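Notebook > Workshop > Bins and blocks

Last updated December 2023

Sorting out the block stock for the Kundard shelf job. The old cardboard trays had gone soft at the corners, so everything long and narrow now goes into grey open bins. I put the order in with Harb and both sizes came together, which saved a second delivery charge.

Washed the bins before use. There was a film on the inside that picked up dust and left a mark on a white rag. Dish soap took it off. Left them upside down on the rack overnight.

Cut list is unchanged from the last page. Blocks are 800 g a set on the kitchen scale with the paint on. The first set came out heavy and I put that down to the second coat of red, which went on thick. Thinned it for the next batch and the runs stopped. The dark green needed no thinning. It does take longer to dry, so paint green first and red after lunch.

Grit: 500 between coats, by hand. I tried the sanding sponge and it rounds the long edges too much. Please don't use it on these. If an end gets dinged, fill it and leave it a full day before touching up.

Paint is the Cluvex enamel, item 815 on the shelf list. The lid on the open green can is bent, so I taped it. Use that one up before starting the new can.

Bins stay on the low bench for now. I had wanted them on the cart, but the cart is too narrow to take two and the back one hangs over. Gornitell has a wider cart in the catalog and I asked for a price. No answer yet. If it goes past February I'll make a plywood top for the old cart and be done with it.

Labels: tape on the outside of the short side only. Tape on the inside lifts and the blocks drag on it. Write the batch letter and nothing else, the rest is on the card in the drawer.

Still open:
- second rag bin by the sink
- more 500 grit, we are down to the last sheets
- touch up the red ones with chipped ends
- find out who has the long steel rule

Mixed set for the front bin is 6 blocks, half red and half dark green. They go in loose. I stopped lining them up because it took longer than the painting did and they never stayed put once the bin was moved.

2 comments | 0 shares

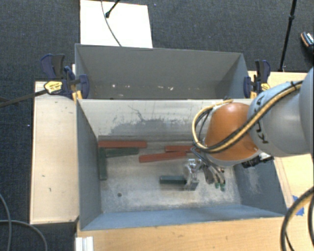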